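Lesezeit: 2 Min.

Offene Tür bei Hunar, ein kleiner Thread. Ich war am Nachmittag dort und durfte auch selber an die Handgreifer. 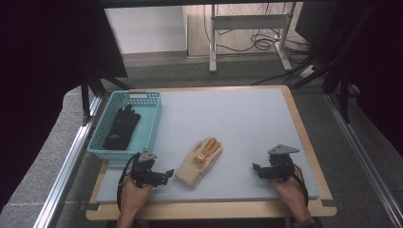 Periklis Vlachopoulos schreibt mir dazu, dass er so etwas lieber gleich vom Roboter sehen möchte, Menschen können ja schon Handschuhe sortieren. Ich verstehe den Einwand. Aber der Roboter muss es von jemandem lernen.

Die Aufgabe am Tisch: Arbeitshandschuhe in den Korb legen. Mit den Fingern ist das eine Sache von einem Moment. Mit zwei Greifern muss man überlegen, wo man den Stoff fasst.

Man sagte uns, dass für diese Aufgabe schon 2421 Durchgänge aufgenommen sind, davon 2097 brauchbar. Meine zählen wohl zu den anderen.

Brisa Pacheco hat die Führung gemacht, sehr geduldig, auch mit meinem Deutsch. Meine Frage war, ob weiche Sachen schwerer sind als harte. Ihre Antwort: ja, viel schwerer, weil sie jedes Mal anders liegen.

Nach mir war eine Gruppe von Plenis dran. Die haben länger geübt als ich und wollten nicht mehr weg vom Tisch.

Im August ist wieder offen. Anmelden muss man sich vorher per Mail.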